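April 6, 2023

Up way too early again. Coffee, toast, out to the workshop before the phone could start. Inger Eskildsen wants the sorting sets by July and keeps saying it like July is next week.

Glued-up board is out of the clamps, finally. Three planks, two seams, you can find them if you look. Went with the pale wood in the end, not the dark stuff from Tamura, which was 1300 a load and full of knots. Nice wavy grain on this one, a bit pink in places. Sanded it twice. Will want a third go round the edges but my wrist says no.

Blocks came from Binel, one box, short on greens AGAIN. Rang them. On hold forever. Ryota says just order 3000 and be done with it, easy for him, he doesnt have to store them.

Laid some out down the left side to see how the colors sit on the wood. Blue is great. Red good, specially the one with the star sort of top. Yellow hexagon goes pale when the light hits it, not sure, maybe ask for a deeper yellow?? Green cylinder fine. Don't want to paint anything myself, did that last time, never again.

To do: invoice to Hernach (700, overdue), oil for the board, call Inger back. Sandpaper. Milk.

Soup for dinner. Bed by ten if I can mange it.

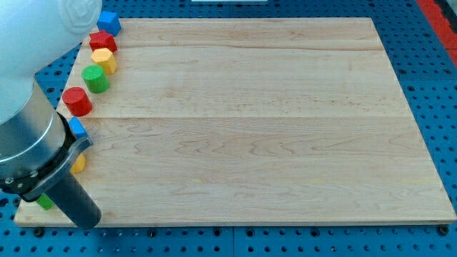
Blocks along the left side of the new board.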